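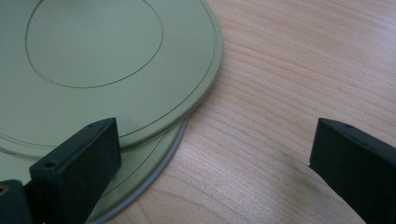 Why does the Act 2 picture drop out of step with the orchestra after the interval?
Because the tape was stopped for the interval and the sound and picture machines were restarted separately. The picture came back two frames late against the timecode and stayed two frames late to the end of the reel.

2/28/25
Transfer room, Saltus restoration. Ballet in three acts, Wovstead company, stage recording, two-channel sound plus a separate orchestra feed.

Picked up from where Malcolm left the reel notes. Reels 1 and 2 had been captured already and the files check out against their checksums. Reel 3 (Act 2, second half, and the start of Act 3) had been captured but not passed. Malcolm's note says "feet late in the coda, look again". He is right. The dancer lands her jumps and the thud from the stage microphones arrives before the foot does. It is small enough to miss in the slow sections and obvious in anything with a beat.

First thought was the new capture card, so I ran the test tape through it. Flash and beep line up at the head and at the tail. The card is fine. Then swapped the playback deck and captured five minutes of Reel 3 again. Same error, same size. So the fault is on the tape.

Checked the timecode across the join. Code is continuous on the picture tape up to the end of the first half, then there is a short gap, then it carries on. On the sound tape there is no gap. Whoever laid the two together in the first edit lined up the numbers and trusted them. Corrected by sliding picture two frames earlier from the restart. Watched the whole coda at normal speed and then the landings one at a time. Feet and thuds agree.

Did not touch anything before the interval. The error does not exist there and a blanket shift would put it in.

Reel 3, other faults
Dropout, a line or so deep, in the corps entrance. Repaired from the lines above and below. Does not show at speed.
Head clog in the middle of the pas de deux, lasting most of one held balance. Cleaned the heads and recaptured, and the second pass is clean. Keep the second pass, delete the first.
Colour shift at the camera change from the wide to the side view. The side camera is greener than the other two throughout. Matched to the wide using the white of the corps costumes. I had tried matching on faces and gave that up, the follow spot changes too often.
Hum on the left stage microphone, present from the start of the reel. Notch filter takes most of it. Left a little in, the filter starts to thin out the cellos if pushed.

Sound balance
Long argument with myself about stage noise. The orchestra feed on its own is much cleaner and sounds wrong with the pictures. Shoes on the floor are part of a ballet and without them the dancers look as if they are under glass. With the stage microphones at the level used in the old broadcast version the shoes are louder than the woodwind in the quiet variation.

Settled on the following for now. Orchestra feed as the main source. Stage microphones underneath, brought down further in the quiet variation and up again for the men's entrance. Applause from the stage microphones only. The fade into applause at the end of the variation needs to start earlier than I have it, there is a bump where the hall suddenly gets bigger. To redo.

Rattanakul asked for a version with no applause at all for the disc chapters. I have kept the applause on its own track so that this can be done later without going back to the tapes. My own view is that the curtain calls will look very odd in silence.

Frame shape
The old broadcast version was trimmed top and bottom at some stage and takes the feet off in two of the lifts. We are going from the full picture, so the feet are back. It also means the top of the set shows, including a lighting bar that was never meant to be seen. Agreed on the phone with Malcolm that the bar stays in. Painting it out over a moving camera is more work than the rest of the reel put together, and a crop would lose the feet again.

Film noise reduction is off. It is a tape and the setting was smearing the skirts. Someone had left it on as a default in the project template. I have changed the template.

Storage
The Act 2 project is on the main drive under Wovstead, with a copy on the shelf drive. Originals are back in their cases and go to Kakham with the next collection. Reel 4 must not go with them, it has not been cleaned yet. Label on the case is wrong (says Act 2) and I have put a slip inside with the right contents.

The first pressing is set at 2,000 discs. The plant wants the master sixteen working days ahead, which leaves enough room for one full viewing and not really for two. If there is to be a second, it should be of Act 3 only, where most of the repairs will be.

To do
Redo fade into applause, end of quiet variation.
Clean and capture Reel 4. Check timecode at the head before laying it against the sound — the same machine was probably used.
Look at Reel 1 again for the green on the side camera. I passed it before I had noticed the problem, so it may need the same correction.
Ask Wovstead for the conductor's marked score. The cut in the Act 3 waltz sounds like a genuine cut by the company, but I would like to see it on paper before calling it one and not a missing piece of tape.
Chapter points for Acts 1 and 2. Place them on the bar line and not on the applause.
Send Malcolm the coda with the correction in and the old one beside it.

Later, same day. Malcolm has watched the coda and passes it. He thinks the thuds are still slightly heavy in the men's entrance. Brought them down a little and saved as a new version, previous one kept. Reel 4 is out of its case and on the cleaner.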